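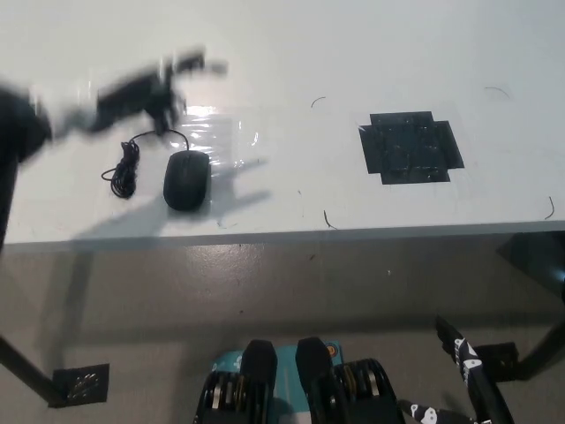
The Second Life of Office Equipment

Each spring, the municipal depot at Sunham receives the contents of offices that have closed, moved or changed their suppliers. Keyboards arrive in crates, with their cords wound around them. Monitors come on pallets. Much of the material is in working order, and until recently most of it was broken up for metal and plastic within a month of delivery.

The Sunham Reuse Program was established to change that practice. Under an agreement between the town and Ernix, a regional recycling firm, all small office equipment is now held for inspection before any decision is made about its disposal. Items that pass are cleaned, tested and offered to schools, libraries and households that have applied for them. Items that fail are taken apart for spare pieces, and only the remainder is sent for recycling.

In its first full year the program placed 2000 items with new users. The largest single group consisted of computer mice and keyboards, which are seldom repaired because new ones cost so little. The low price has long been the chief argument against handling them at all.

"A person will bring a laptop to a repair shop, but the mouse goes in the trash," said Eftychia Kourkoulas, who directs the program. "We had to ask whether an inspection could be made quick enough to be worth the labor. For a wired mouse, it can. You plug it in, you move it, you press the buttons, and you look along the cord."

The cord deserves the attention. Inspectors at Sunham report that damage is most often found where the cable enters the housing, a point that bends each time the device is moved. A worn outer sleeve is sufficient reason to withdraw an item. Wireless models present other difficulties, chiefly the loss of the small receiver that was sold with them, and 200 otherwise sound devices are now in storage while the staff attempt to match them with receivers from later deliveries.

Packaging has proved a more stubborn problem. Donors frequently wrap equipment in plastic film, which protects it in transit but is difficult to recycle once it has been taped, labeled or torn. The program asked its donors in April to send small items in reusable crates instead. Larger firms have largely complied. Smaller offices, which may donate only once, have been slower to do so, and the depot continues to collect the film separately.

A Wider Question of Supply

Residents of the Fragkou district were among the first to apply for equipment. The district library had kept a waiting list for its public computers for several years, and a shortage of basic accessories had left a number of machines out of service. The library received 900 items in two deliveries, including replacement power cords and headphones. Its reading room now opens for evening classes in letter writing, household budgeting and job applications.

Not every request can be met so readily. Schools generally prefer matching sets, which simplify both instruction and repair, while donated goods arrive in mixed lots. The program has responded by holding back common models until a full classroom set can be assembled. This requires shelf space, and the depot has little to spare. A proposal to lease the former Fosis warehouse, beside the rail yard, is before the town council.

The council will also consider whether to extend the agreement to household donations. Ernix has expressed support in principle but has asked for clear rules on what may be accepted, noting that printers and older display screens are costly to handle. Ms. Kourkoulas favors a limited trial confined to small accessories, with a single collection point at the depot gate.

Applications from schools and libraries are accepted throughout the year. Households may apply at the town hall, where a current list of available equipment is posted at the front desk.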